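I nearly skipped the open day at Handska. It was January, the parking lot was a sheet of ice, and I'd already been to one housewares thing that month (the Fitzsimmons sample sale, where I bought a gravy boat I have no use for). But Corinne Ambrose had saved me a spot on the 10:30 tour and I've learned not to cancel on Corinne, so off I went with my good boots and a travel mug.

Handska has the whole second floor of the old Vallelus building. You come up a freight elevator that smells like cardboard and then you're in this long hallway of coat hooks, and a very patient woman named Princess Catacutan hands you a sticker and tells you where the restrooms are. She ran our tour. There were 22 of us, way too many for the hallway, and we shuffled along like kids on a field trip.

First stop was the storage room, shelves up to the ceiling, everything tagged. Then the sewing corner (pot holders, so many pot holders!), and then the room I'd come for, with the kitchen things set out on a big brown tabletop. I went straight for the mug tree. I've wanted one for years and my husband says we have a cupboard, thank you. 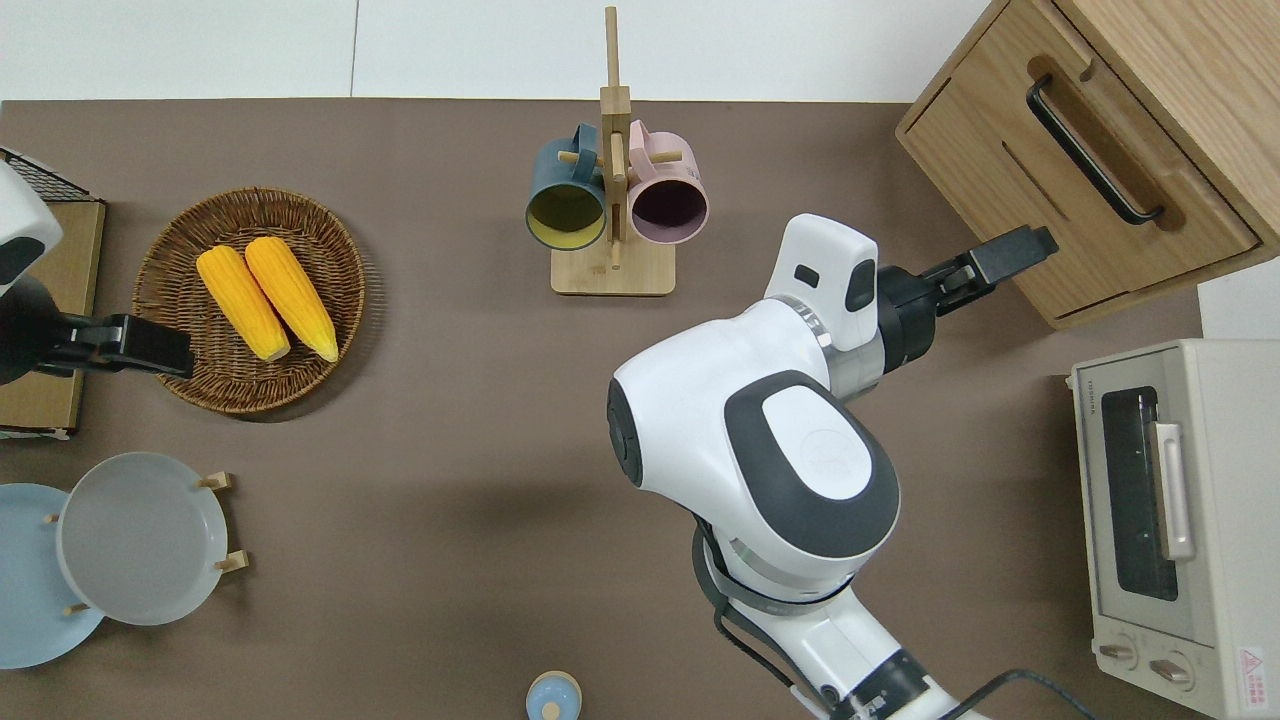 I'm a sucker for a mug that's one color outside and another inside. The teal one with the yellow inside would be coming home with me if they sold them on the day, but they don't, you have to order. The pink one is dark inside, which I'd worry about a little — how do you know when you've finished your coffee? Corinne says you know because it's gone. Fair enough.

The corn got a lot of attention too. A man behind me wanted to know if it was there for lunch, and Princess laughed and said lunch was down the hall. I liked it in the woven basket. I keep my onions in a plastic tub and I came home feeling bad about it.

Somebody asked about prices and we had a long detour on that. The bigger baskets in the order book run to $80, the smaller ones $68, and there was some grumbling near the back. I thought it was okay for something you'd keep out on the counter all year. My mother had one bread basket her entire married life and it outlived two toasters. 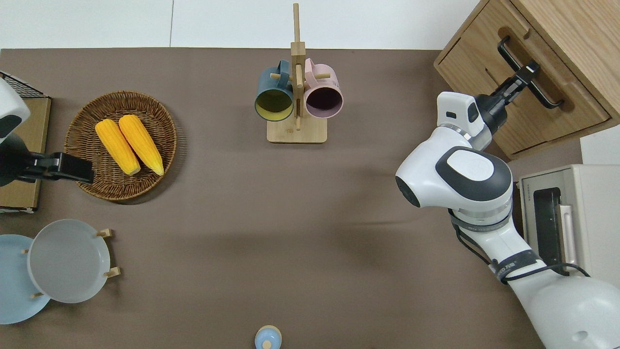 Anyway, plates. I have a cabinet where you have to lift out a whole stack to get the one you want, and it drives me up the wall, so I spent ages at the wooden dish rack. Plates standing up on their edges look so much nicer than a pile! Corinne pointed out that I'd have to dust them. I said I'd have to use them more often then, and she gave me the look.

I asked Princess whether you'd leave a rack like that next to the sink and she said she keeps hers on top of the fridge, well away from splashes, and takes it down when people come over. I don't have a fridge top anyone should see, so I'm still thinking about where mine would go. 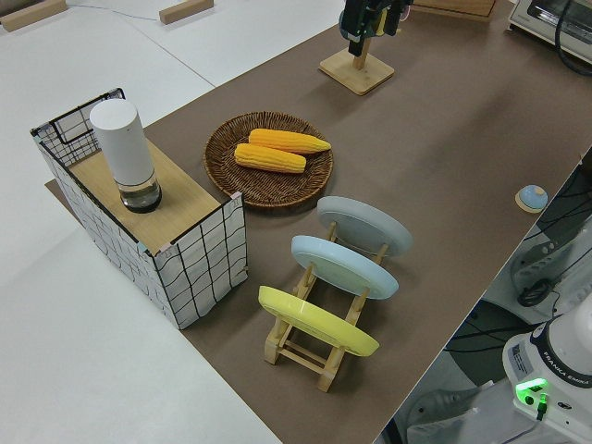
Plates in the wooden rack, with the corn in its tray behind them.

After that it was coffee and those thin ginger cookies, and a table of Zamero catalogs that everyone took and I bet half of us left in the car. I had 4 cookies. The tour wrapped up a little before noon and we stood by the elevator for ages because it only takes six people at a time.

If you want to go to the next one, get on the list early and ask for the morning group. Wear flat shoes, the floors are concrete all the way through. Parking is around the back by the loading dock, and the front door sticks, so give it a good shove. I've put in an order for a dish rack and I haven't mentioned it at home yet.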